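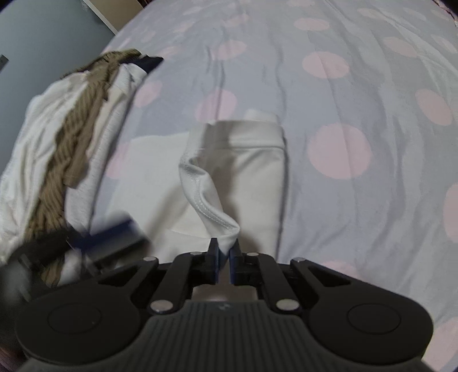

White knits and the spotty sheet

Could you spare us a morning of folding? Call for participants, Utcombe

We are looking for 30 people who live in or near Utcombe to come and sort clothes with us. Kumus is a small home-life study, and what we would love to understand is how ordinary people deal with the heap on the bed — which things get picked up first, what gets folded, what gets rolled, and what ends up over the back of a chair until the weekend.

You don't need to be tidy. We have plenty of tidy people already (bless them), and would be especially glad to hear from those of you who shove it all in a drawer and lean on it.

Each visit lasts 2 hours, with tea in the middle. You'll be shown into a bedroom with a mixed load on the bed, and then you simply carry on as you would at home. Mbali Masilela will be with you throughout, and she is happy to chat or keep quiet, whichever you prefer.

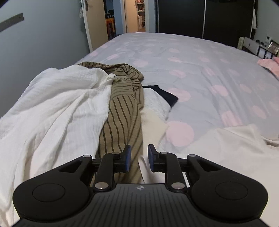
Stripes, cream and a dark piece or two on the bed

The clothes are a proper jumble of plain and patterned, knitted and smooth, and you may make your piles wherever you like on the bed. If you'd normally do it on the floor with the radio going, do tell us and we'll find you a rug and a radio.

You should be 18 or over and comfortable standing or kneeling for a little while. Please mention a bad back or sore knees when you write, and we'll arrange a chair and a lower bed. We pay your bus fare or parking, and there is a shopping voucher as a thank you.

Sessions run on weekday mornings until September. To put your name down, ask for Kalliopi Tsakiris at the Kumus desk, or leave a note with your telephone number and the mornings that suit you.

Posted January 12, 2026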